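Home | Forums | New Posts | Search | Log In

Filed under: Bathrooms & Tile > Grout, Trim and Finishing

Epoxy grout for the family bathroom, I'm a convert!

tilehappy_wyn
OK, I have to share this because I've been reading this board since October and you all talked me into it. 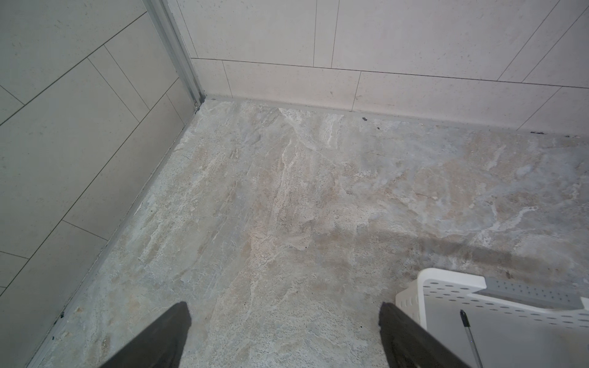 I had only ever used cement grout, and I was scared to death of epoxy. Everybody says it sets like concrete on your hands and leaves a haze you'll see until you move out. Well, I mixed tiny batches, kept two buckets of clean water going, and it went great! I did 61 square feet over 3 evenings and I'd do it again tomorrow. The color is so even. My old cement grout in the Lilanberg house was four different grays by the end (I counted, my sister thought I was nuts).

Anyone else gone over to epoxy at home?
Wyn Price

gristeck_gus
Nice going. I'm going to be the grump though. Epoxy in a shower, sure. On regular bathroom walls it's money down the drain. Cement grout plus a decent sealer has held up 12 years at my place and I can touch it up with a toothbrush.

H. Craddock
Gus, how often do you reseal?

gristeck_gus
Every other year. Takes an hour.

H. Craddock
See, you do and I never would. I know myself. I paid 900 for my whole bathroom and the grout upgrade was the best part of it. Six people use that room and I just wipe it down.
- Hywel

mudbed_molly
Wyn, what did you do in the corners? Please say silicone and not grout. I grouted mine the first time and it cracked top to bottom by spring.

tilehappy_wyn
Silicone where the walls meet the tub, yes! I bought the matching color. Matching is a strong word, it's a hair lighter, but I love it anyway. And small batches, small batches, small batches. I tried a bigger one the last night and had to throw half of it out.

mudbed_molly
Good woman. Did you wipe with vinegar after?

gristeck_gus
Check the instructions on your tub of grout before using vinegar, Molly. Mine says plain water first. And I still say cement for walls.

tilehappy_wyn
Gus, come over and feel how smooth this is, I'll make coffee :) Going to start on the laundry room next. Has anybody used epoxy on a floor with really narrow joints?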